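Yilma bench fit-out: progress note to the Cilness fund
3rd May
By Ayantu Beyene

You asked whether the first payment has bought anything useful. My answer is a partial yes. The tabletop is in and the wall behind it is painted. We have spent 475 of the 1000 allowed for small equipment, and I am not convinced all of it went on the right things.

The pipette stand is the purchase I would question. Kosov sold it to us as a space saver, yet it takes up a good width of bench to hang one pipette. Gebremedhin Zeleke likes it and says more pipettes will follow. I have seen no order for them.

The rack is better value. It is clear, so levels can be read from the side, and it takes both capped tubes and plain glass ones. Whether it stands up to daily use is another matter, and I would wait until August before buying 3 more.

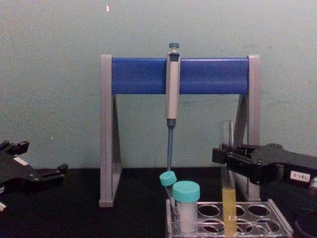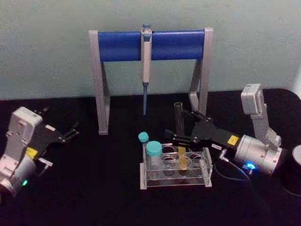 The pipette stand on the new bench, with a glass test tube in both views.

Labelling has not been settled. Wondimu Admasu's plan is sensible on paper, but I would hold back the next 100 until it has been tried.

Contact: Yilma bench project office | Back to top

Comments

Kylie Ashby: Why was the stand bought before the labels?

Mebrat Gebru: Agree about the rack. Please don't order more yet.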